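Murkdale Plaza – Photo Gallery

Home / Places / Public Squares / Murkdale Plaza

Published by the Rana District Office of Public Spaces
Page updated 17/02/2021

Murkdale Plaza is the largest paved public square in the Rana district. It lies between the Rimach office buildings and the tree-lined edge of Plonlow Park, and it is open to the public at all hours. The plaza was completed in 2000 as part of the renewal of the former freight yards, and it has been maintained by this office since its opening.

The gallery on this page is intended for residents, students of landscape design, and organizations considering the plaza for an event. The notes between the pictures deal with the paving, the edges of the square, and the parking of two-wheeled vehicles. Visitors who need measured drawings should request the plaza information packet, which is available from the front desk of the district office.

The paved field

The central part of the plaza was planned as a single open surface. The design brief asked for a square that could hold a market, a ceremony or a concert without the removal of any fixed furniture, and for this reason seating and planting were kept to the perimeter. The concrete was poured in large slabs and finished to a light gray.
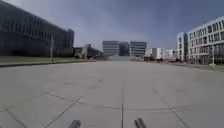
The joints between the slabs serve two purposes. They allow the concrete to expand and contract with the seasons, and they carry the main design of the square, in which straight lines are crossed by a broad curve. The designers took the curve from the turning circle of the old freight yard, and the straight joints were set out from its center.

The joint lines are best appreciated from the upper floors of the neighboring buildings, although the arc can also be followed on foot. School groups often use it as a walking route. Teachers may borrow a printed sheet from the district office that explains how the lines were surveyed and marked before the concrete was placed.

Patches of darker concrete are a normal result of weathering and regular use. The office does not apply coatings or color treatments to the surface. The slabs are swept each morning and washed twice a year, in spring and again in July. During washing, one half of the plaza remains open to pedestrians at all times.

Joint sealant is inspected every year after the last frost. At the most recent inspection, 63 sections of sealant were listed for replacement, most of them along the straight joints on the Rimach side. The work was carried out in short stages and did not require the closing of any entrance. Residents who notice loose sealant or a raised slab edge are asked to report it by telephone or at the front desk, giving the nearest entrance as a point of reference.

The buildings and the open side

The Rimach buildings give the plaza its formal side. The opposite approach is quieter, with trees at the boundary and low concrete elements near the paving. The contrast was deliberate. The planners wished the square to be read as a place of business from one direction and as an extension of the park from the other.

Visitors arriving from the park side come first to the broad slabs and then to the curve – a sequence that the original plan describes as the "slow entrance." There are no steps on this approach, and the surface is suitable for wheelchairs and strollers.

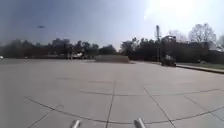 Low concrete ledges were chosen for the park side because they do not interrupt the view across the square. They are part of the permanent construction of the plaza and may not be moved, painted or used as a base for advertising. Event organizers may place temporary signs beside them with written approval, provided that the signs stand on their own feet and are removed on the same day.

The trees along the boundary belong to Plonlow Park and are cared for under the park maintenance plan. Pruning takes place in winter. Fallen leaves are collected from the paved area by the plaza cleaning crew and composted at the park nursery.

Service vehicles reach the plaza from the park side only. Drivers must hold a permit, must travel at walking speed, and must leave by the same route. Heavy vehicles are kept off the central slabs, and event equipment that arrives by truck is to be unloaded at the boundary and brought in by hand cart. These rules also apply to contractors working on behalf of the office.

Persons planning an event should note that the open field offers very little shade in summer. Tents and canopies are permitted if they are held down by weights. Stakes, bolts and adhesive anchors are not permitted anywhere on the concrete.

Scooter and bicycle parking

Many of those who work in the surrounding buildings travel by scooter, motorbike or bicycle. The parking areas at the side of the plaza were not part of the first plan. They were added after a survey of travel habits, in which 629 persons took part, showed a clear need for parking within a short walk of the building entrances. The areas are free of charge and are shared by all two-wheeled vehicles.
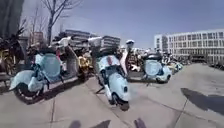 Riders are asked to park in line with the vehicles already standing and to leave a clear passage for pedestrians. Scooters should rest on their own stands. They should not be leaned against building fronts, trees or lamp posts, and they should not be chained to one another. Helmets and other belongings left on a vehicle remain the responsibility of the owner.

The parking areas are busiest in the morning and again after the lunch hour. At those times riders may find it easier to use the overflow area beside the Plonlow Park gate, where 32 additional places are available. Riding across the central part of the plaza is not allowed – scooters and motorbikes must be walked from the curb to the parking area with the engine or motor switched off.

Vehicles that have not been moved for an extended period are tagged by the office. If the owner does not respond to the tag, the vehicle is taken to the district storage yard, where it may be claimed on presentation of proof of ownership. A list of vehicles held at the yard is posted at the front desk and is revised monthly.

Before large events, part of the parking area may be closed to make room for an entrance lane. Notices are posted at the plaza entrances in advance, and riders are asked to remove their vehicles by the hour shown on the notice.

Use of the pictures

The pictures in this gallery may be reproduced without charge in schoolwork, newsletters and other noncommercial publications, with credit to the Rana District Office of Public Spaces. Requests for commercial use must be made in writing and should state the title of the publication and the intended date of release.

Private photography on the plaza does not require a permit. Commercial photography and filming do, and applications should be submitted together with a simple plan showing the part of the square to be used. Approval is given on the condition that entrances and parking areas remain accessible.

Related pages

Plonlow Park – Paths and Gates
Reserving Murkdale Plaza for an Event
Two-Wheeled Parking in the Rana District
Report a Problem with Paving or Drainage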